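Luludus Community Kitchen
Progress report to the Flastinora Fund
September 5, 2018

We are five months into the grant and the summer has gone better than we dared to hope. When we wrote to you in the spring, the cooking classes had a waiting list and a stove with one working burner. The new range went in at the start of August, the gas inspection passed on the second visit, and all seven stations have been in use every week since then.

Attendance
The beginner course filled its 30 places and we opened a second evening group to take the overflow. Most people who start are staying to the end, and several have asked to come back for the bread course (we said yes, of course!). The Saturday family session is the happy surprise. We planned it as a trial and it is now the loudest, fullest morning of our week. Weekday lunchtimes are still slow, and we would like to move those hours to the early evening when the fall schedule begins.

What we have been cooking
Each course now starts with knife skills and a pot of soup, then moves on to beans, flatbreads and one dish chosen by the group. The Gornau allotments have been giving us their extra zucchini and chard, so there has been a lot of zucchini. The fritters were a hit. The chard pie needs work.
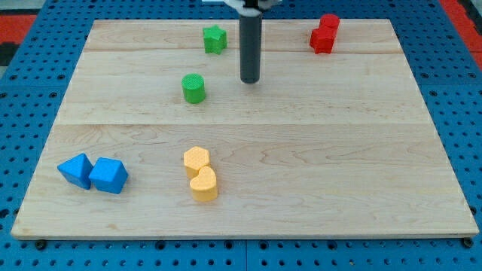 Nigatu Grocers agreed to sell us dry goods at cost through the end of the year, and that has brought ingredients down to about 40 dollars a session. We had budgeted more, and with your approval we would put the difference toward printing the recipe booklet in Spanish as well as English. The text is finished and the layout is half done.

Problems
The walk-in cooler failed during the hot spell and we lost a delivery of milk and eggs. The repair was covered by the warranty but the food was not. We have added a temperature alarm, paid for out of the small repairs line.

Next steps
The bread course opens this month with two ovens. We are also talking with the Gornau school about an after-school group for older kids, and they seem as keen as we are. Receipts and attendance sheets for the period are attached, and the next report will follow when the fall courses end.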